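Hustden Wrist Camera and Finger Bracket Kit
For parallel grippers used on cloth, books and other household items

Part no. 278-W
Ships from: Arboleda warehouse
Page last revised: 2 December 2018

Overview

The 278-W kit carries a pair of tapered fingers and a small camera on one assembly at the wrist. It fits the Skellomel parallel gripper and, with the adapter plate, the older Fevville body. The finger bracket and the camera housing are fastened separately, so a worn finger can be changed with the camera left in place.

In the box

2 tapered fingers, black
2 finger brackets with hex screws
1 camera housing, white plastic
1 camera module with lead
1 hex key
Adapter plate sold separately (Fevville body only)

Setting up

1. Power down the arm and lock out the air or motor supply to the gripper. The wrist light should be off before any screw is touched.

2. Seat each bracket flat on its jaw carrier. Start both side screws by hand, then tighten them alternately. Do not use thread locker until the fingers have been checked for alignment.

3. Close the jaws on a sheet of copy paper. It should drag evenly from the base of the fingers to the tips. If it slips at the tips, loosen the brackets and reseat them -- do not bend the fingers.

4. Mount the camera housing over the bracket and route the lead away from the jaws. Leave enough slack for full wrist rotation. A lead pulled tight will work its connector loose over time.

5. Restore power, run the home cycle, and confirm that the fingertips appear in the camera view at both full open and full close.

6. Set grip force with soft goods first. Start at 30 percent and raise it in small steps. Pinching cloth against a book or other upright item puts a side load on the fingers, so repeat the paper check once the force is set. 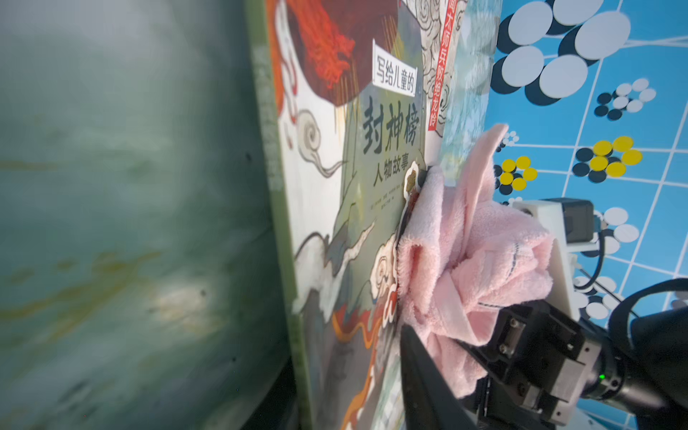 Care

Lint is the most common cause of a slow jaw. Terry cloth sheds into the gap between finger and bracket. Brush the gap out after each shift with a dry nylon brush. Compressed air drives fibers into the carrier and should not be used.

Check the side screws every 24 hours of run time. Wipe the lens with a dry lens cloth only; solvent clouds the window.

Replace fingers as a pair when tip wear is visible. After replacement, repeat steps 3 and 5. Stored grip values from the old pair should be cleared.

Spares

Finger pair: 278-F
Bracket with screws: 278-B
Camera lead: 278-L
Housing, white: 278-H

The earlier gray housing was dropped in June and does not accept the current camera module.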